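Corkier Fellowship Closes Its February Gratitude Challenge

2021-02-13 -- The Corkier Fellowship has closed its gratitude challenge, in which members post one thing they are thankful for each day and attach a short Bible reading. The final count was 1,874 posts from 46 households.

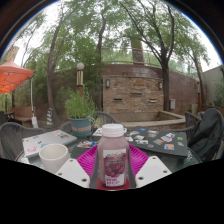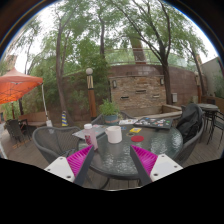
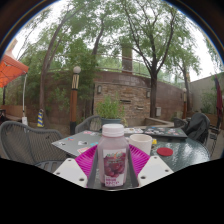

A plastic bottle with a white cap appears in all three pictures.

Posts were collected through the Bruvo message board, which accepts one entry per household member per day. Entries sent after midnight were credited to the next day. The most used reading was Psalm 103, followed by Philippians 4.

The fellowship changed 2 rules this year. Posts may now be sent without a name, and prayer requests go to a separate list -- last year they were mixed with the thanks and some were missed.

A printed selection will be made by Jostex and kept at the Pant Street chapel. Members who do not want their posts printed should write to the office within 20 days. Unnamed posts will be printed as received, with spelling corrected.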